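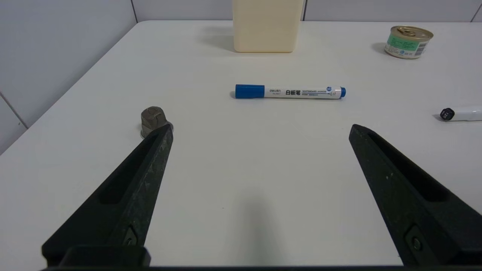

Betreff: Re: [Werkbank-Liste] weiße Tischplatte als Schreibfläche und die Sache mit den Hutmuttern
Datum: 22. Dezember 2025

Hallo zusammen,

ich antworte mal direkt unter dem Zitat, sonst verliere ich den Faden (wer mich kennt, weiß Bescheid).

> Ich will mir für den Basteltisch eine weiße Platte holen und darauf direkt
> mit Whiteboardmarker schreiben, also Maße, Skizzen, was gerade wo hinkommt.
> Geht das wieder ab? Und womit? Und zweitens: Hutmuttern auf die
> überstehenden Schrauben am Regal oder lieber absägen und feilen?
> Mir sind jetzt schon 2 Muttern vom Tisch gerollt und weg.

Zum Marker: kommt sehr auf die Platte an. Ich habe seit September eine glatte weiße mit runder Kante auf dem Tisch, gekauft bei Grarodel in der Restekiste, und da geht alles wieder runter, solange ich am selben Tag wische. Trockenes Tuch, fertig. Lasse ich es übers Wochenende stehen, bleibt ein grauer Schleier, den ich dann mit etwas Spiritus wegbekomme. Rot ist viel hartnäckiger als Schwarz, warum auch immer. Bei der alten Platte davor (matt, leicht rau) konnte man das komplett vergessen, da steht heute noch »137 links anreißen« drauf, und das Regal, zu dem das gehörte, gibt es längst nicht mehr.

Also bitte vorher an einer Ecke probieren! Einen Strich, einen Tag warten, wischen. Wenn dann noch was zu sehen ist, lieber Papier drunterlegen oder ein Stück Kreppband aufkleben und darauf schreiben, mache ich bei Bohrmaßen sowieso.

Und den Marker immer hinlegen, nie mit der Spitze nach oben in den Becher stellen. Meine liegen alle quer auf dem Tisch herum, sieht schlampig aus, aber sie schreiben wenigstens noch.

Zu den Hutmuttern: auf jeden Fall Hutmuttern. Absägen habe ich einmal gemacht, am Regal im Flur, und mir trotz Feilen zwei Pullover daran aufgerissen. Mit der Kappe drauf ist Ruhe. Wichtig ist nur, dass die Schraube nicht zu weit übersteht, sonst stößt das Gewinde innen an, bevor die Mutter unten anliegt, und man denkt, sie sitzt fest, dabei klemmt sie bloß. Dann entweder eine kürzere Schraube oder noch eine Unterlegscheibe dazu. Ich lege eigentlich immer eine Scheibe drunter, gerade bei weichem Holz. Dass die Kappe etwas matter und bräunlicher ist als die Scheibe, stört mich nicht – im Keller schaut da kein Mensch hin.

Meine sind aus der 300er-Packung von Pollton, da sind die Größen gemischt. Das klingt praktisch, heißt aber, dass man erst mal eine halbe Stunde sortiert. Bei Mirnholm gibt es sie einzeln, kostet pro Stück mehr, aber für ein Regal reicht das locker.

Gegen das Wegrollen: mit der flachen Seite nach unten und der Kuppel nach oben hinstellen, nicht auf die Seite legen. Auf so einer glatten Platte bleibt ja nichts liegen, was auch nur ein bisschen rund ist. Für größere Mengen nehme ich den Deckel von einem Marmeladenglas, mit Magnet drunter, wenn die Muttern aus Stahl sind. Deine verschwundenen würde ich übrigens unter der Heizung suchen, bei mir landet da alles.

Eine Frage habe ich auch noch: Hat jemand von euch das Reinigungszeug von Pangilinan schon mal auf Kunststoffoberflächen ausprobiert? Ich habe eine Flasche geschenkt bekommen und traue mich nicht so recht – auf der Rückseite steht nur was von Glas und Fliesen.

Schöne Feiertage euch allen, und falls jemand die Scheiben in M6 übrig hat, ich nehme sie!

Viele Grüße aus dem Keller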